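Tridwood repair shop adds memory service for older desktops

TRIDWOOD — People with a slow desktop computer will be able to have more memory fitted while they wait, starting this month, at the Jakard repair shop on Mill Street.

The shop has worked on household appliances and small electronics for years but until now sent most computer jobs to a larger service center in Drudarberg, where customers could expect to be without their machine for a week or more. A bench at the back of the store has been set aside for desktop towers, and the shop says most memory jobs will be finished during a single visit.

The service costs $39, plus the price of the parts. That covers opening the case, checking which type of memory the motherboard takes, cleaning out dust, fitting the modules and running a memory test before the computer goes back to its owner. Customers who already have the right modules may bring their own and pay only for the work.

Jakard said it decided to offer the service after a run of questions at the counter last winter. Many came from people who had been told their computer was too old to be worth keeping. In a good share of those cases, the shop said, the processor and power supply were fine and the machine was short of memory.

Used modules will be sold as well as new ones. The shop bought 957 of them from Grímsdóttir, an office supply firm that cleared out its storage building in Drudarberg over the winter. They came from desktops of several ages, and staff have spent the past 3 months sorting them by type and size and testing each one. Modules that failed have been sent for recycling. The rest are kept in labeled drawers and carry a 90-day exchange promise.

Memory from one generation will not fit a board made for another. The notch along the bottom edge of the module sits in a different spot for each type, and a module that does not line up should never be forced. The shop asks customers to bring the whole tower, or at least the model number from the label on the back or side of the case.

For those who would like to do the work themselves, Jakard will hold a free evening session at the store on Thursday at 6:30 p.m. It will cover shutting down and unplugging the computer, touching bare metal on the case to get rid of static, opening the clips at the ends of the slots and seating a module so that it goes in straight. There is room for a small group around the bench, and visitors are welcome to bring a tower of their own. Laptops will not be covered, as many of them need a different kind of module and some have memory that cannot be changed at all.

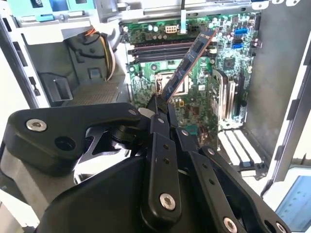

A memory module is held at an angle over the slots of a desktop motherboard.

Which slots to use is one of the points the session will go over. On many boards with four slots, a pair of modules should go into every other slot and not side by side. The layout is normally printed in the manual and sometimes on the board itself. A computer that beeps or shows a blank screen after an upgrade often has a module that is not fully seated, and the first thing to try is to switch off, unplug, take the module out and put it back in.

Jakard advises making a copy of important files before bringing a computer in. Memory work does not touch the drive, but the shop will not take responsibility for files on a machine that was already having trouble. Passwords are not needed, and customers are asked not to leave them taped to the case.

The shop will not work on machines with water damage. It will also turn down computers with swollen or leaking parts on the board, though it can pass them on for recycling at no charge.

Old modules taken out during an upgrade belong to the customer. They can be carried home in an anti-static bag or left with the shop, which will test them and add the good ones to the drawers. There is no trade-in payment for the smallest sizes.

Memory work will be done Tuesday through Saturday from 10 a.m. to 5 p.m. No appointment is needed for one computer. Clubs, offices or families with 2 or more to upgrade are asked to call ahead so the bench can be kept free.

Places at the evening session can be reserved at the counter. Parking is behind the building — the side door will be open until the session ends.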